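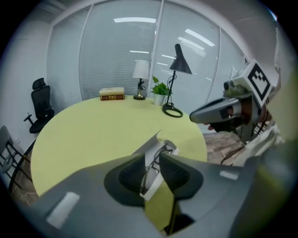
Round table station, two hand-held grippers, book and lamps at the far edge.

Ticket: Equipment request, hand-held grippers and spares
Queue: Purchasing / Lab equipment
Status: Open, waiting on quote
Priority: Normal
Opened: 3rd September

Original request

We want to set up a second table like the one in the attachment and need to know what fits in the remaining budget. The Kavanagh project has the first station. Fostov is asking for the same thing and can't share, as both groups work the same hours.

Items wanted:
One pair of hand-held grippers, grey body, with marker plates
Spare finger pads
Cables and cable ties
Round table, same size as the present one
Small props for the tabletop

Please advise if this can go on one order or has to be split.

Reply from purchasing

One order is fine if it all comes through Cloranent. They don't sell furniture, so the table goes on a separate form. The limit for a single form without a second signature is 1000. Please send the unit price for the pads. The last form had them listed as "misc" and it was sent back.

Update from requester

Pads are 19 each. We'd like four. They are the black ones with the ridged surface. The smooth type in the Cloranent list is cheaper but we don't want it - it was tried in May and the book kept slipping out when lifted by the spine.

Marker plates are 69 each. Ask whether the printed marker is included or only the white plate. The list doesn't say.

Reply from purchasing

Cloranent confirms the plate comes with the marker already mounted. Delivery on plates is longer than on the grippers, so expect two boxes.

Do you need the table at all? Floda has one in storage, square, white top. It would save 300.

Update from requester

Square will not do. The reach tests are planned for a round edge, and the operator stands at different points along it. Changing the table would mean writing the task sheet again for both stations. We would sooner drop the props from the order.

On the props: the book and the plant can come from the office. For lamps we need one with a fabric shade and one adjustable desk lamp, black, with the cone shade. The adjustable one is the harder item to handle and the one we expect to replace most often. Please put two on the form.

Reply from purchasing

Noted. Lamps go on the furniture form with the table. Book and plant removed.

Question on cables. The request only says "cables." How many, what length, and are they for power or data? I can't put that line through as it is.

Update from requester

Sorry, should have been clearer. One data cable per gripper, long enough to hang down at the side of the table with some slack on the floor. I'll measure the run at the first station and post the length. Leave the line blank until then.

Also add a floor cable cover to the furniture form. There is cable lying on the floor near the chair and more hanging on the other side, and the second station would be the same.

Internal note

Cable cover added. Forms saved as draft:
Form A, Cloranent: grippers, four pads, two marker plates, cables (length to come)
Form B, furniture: round table, three lamps, cable cover

Form A will need the second signature. Form B should stay under the limit. Gripper quote requested from Cloranent, no answer yet. Ticket stays open until the quote and the cable length are both in.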